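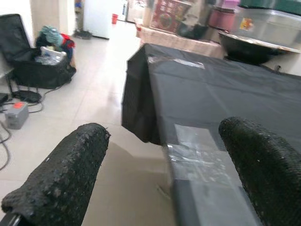 ## Sernier Household Fund – progress report, October

Thank you for your patience in waiting for this one. We had hoped to write sooner, but the store room at Sopacua took longer to get going than any of us expected, and it seemed kinder to send you something worth reading.

The sorting is well under way. We have now been through 74 boxes and bags, and the suitcases have proved a real help – a hat or a jumper goes straight in, and a full case can be wheeled to the door by one person. The table has had its dark cloth put on, which makes clear plastic bags a good deal easier to spot (we lost far too many on the old white one!). Kitchen things are being kept together on their own side, the big bowls and tins especially, as families setting up a home ask for those before almost anything else.

So far 30 households have had a full parcel, and another 15 are on the list for the next round. Brikska let us have their van for the heavier loads, and the Nirnik group has taken all the spare bedding, so that corner is clear again.

Of your grant we have spent £1363, mostly on shelving, labels and strong bags. What remains is set aside for van fuel and a second table.

Two things still bother us. Cables and chargers arrive without whatever they belong to, and we need somewhere better than the floor for them. We are also short of winter coats in children's sizes, so if you hear of any going, please do send them our way.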